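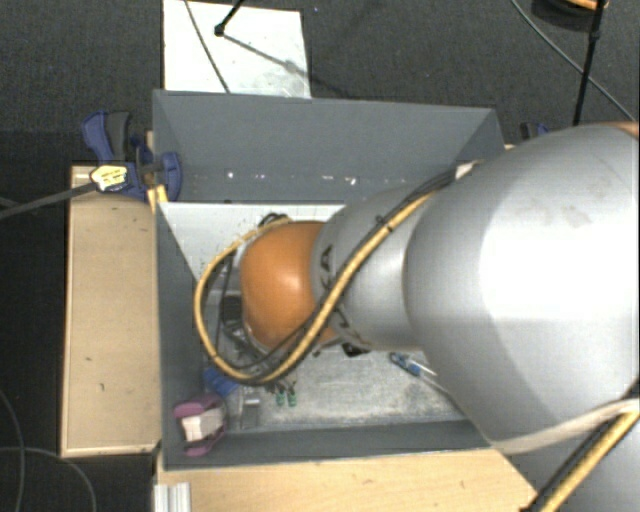 The Case Against the Five-Year Forecast

Jan 1, 2020

Every New Year's I clean out the drawer where I keep predictions. Some are clipped from magazines, some are printed out, and a few are brochures I picked up at trade shows when I still went to trade shows. I read them over coffee and then I put most of them back. It's a bad habit and I recommend it to anyone who has ever sat through a planning meeting.

This year's pile was thicker than usual, on account of the new decade. A round number does something to people who forecast for a living. They could have told us in May what the next ten years would bring, and the next ten years would have been just as hard to see from there. But they waited for the zeros, and now my inbox is full of outlooks.

My complaint is with the kind of forecast that gets paid for. I have no quarrel with the weather report. The weather report says 30 percent chance of rain, and tomorrow you look out the window. Do that every day for a few years and you have a pretty good idea of whether to trust it. The five-year business forecast is built so that this can't happen. By the time the five years are up, the person who wrote it has changed jobs, the people who bought it have been reorganized, and the slide deck is on a laptop that got recycled.

Take a report I bought in 2014 from an outfit called Prastach. It cost me 400 dollars, which was a lot for 21 pages, several of them blank on one side. The subject was office space in midsize American cities. It said demand would grow "steadily, with possible periods of softness and upside potential in select markets." I've read that sentence many times. Try to think of something that could happen to office space and not fit inside it. A flood, maybe.

You could say I bought a bad report. Fine. But I've read the expensive ones too, because I used to work for a company that subscribed to them, and the main difference was the paper. The Mahmoudi outlook came in a box. It did give numbers, I'll grant that, and it gave them to a decimal place. Our town was supposed to add 3,833 jobs in what the report called knowledge services. I asked at the time what a knowledge service was, and was told it would be defined in the appendix. The appendix defined it as any service with a high knowledge content.

I still think about that number. Why the last three? Somebody had a growth rate and a starting figure, multiplied them, and wrote down everything the calculator showed. Nothing wrong with the arithmetic. The trouble is what the number did once it got loose. It went into a grant application, then into a newspaper story, then into a speech, and at each stop it lost a little more of the fine print. By the time it reached my office it was being treated as something that had been measured. We signed a lease partly on the strength of it.

Defenders of forecasting have a standard reply, and it deserves an answer. The reply is that the forecast doesn't have to be right. It's there to make people think ahead, to get everybody around a table. I've been around that table. What I saw was people who had thought ahead perfectly well on their own, who had worries about particular customers and particular suppliers, putting those worries aside so they could talk about megatrends. The woman who ran our shipping desk knew that one trucking contract was going to be a problem. There wasn't a box for that on the worksheet. There was a box for globalization.

Another reply is that you have to plan on some basis, and a poor guess beats none. Sometimes, sure. If you're building a reservoir you need a guess about the population, and I'd rather you made one. But a great many decisions can be made smaller, or later, or in a way that can be undone. A confident forecast pushes the other way. It tells you that you know enough to sign for ten years when you could have signed for two. Our landlord, by the way, had read the same report.

I don't think the people who write these things are crooks. Most of them are bright and overworked, and if you get one alone he'll tell you that anything past 18 months is fog. He just can't write "fog" on the cover. The customer wants a number. The customer's boss wants a number. I wanted one too – I paid 400 dollars, remember, and nobody held my arm.

So I'd put the blame mostly on the buyers, and I'd ask them for one thing. Before you pay for the new one, get out the old one. Any firm that has been selling outlooks for ten years has ten years of outlooks. Ask to see them, with the results written alongside. I tried this once with Clatitz, which was pitching us a forecast of household spending. The salesman was very pleasant and said that past reports were "point-in-time products" and weren't really meant to be read backward. He offered us a discount.

I'll give credit where I can find it. A small newsletter called Trerwood, which nearly 1,000 people took at its peak, used to run a page every winter listing what it had said the year before and how it came out. It was wrong a lot. It was wrong about interest rates with a kind of dedication. But after three winters of that page I knew which of its opinions to listen to (farm prices, mainly) and which to skip, and I can't say that about any other publication I've paid for. It folded. I'm told readers found the page depressing.

As for the new batch, I've printed out four of them and marked the sentences that could turn out to be false. One of the four has no marks on it at all. They're going in the drawer with the rest, and the Prastach report is staying on top, where I can get at it the next time somebody asks me to approve a subscription.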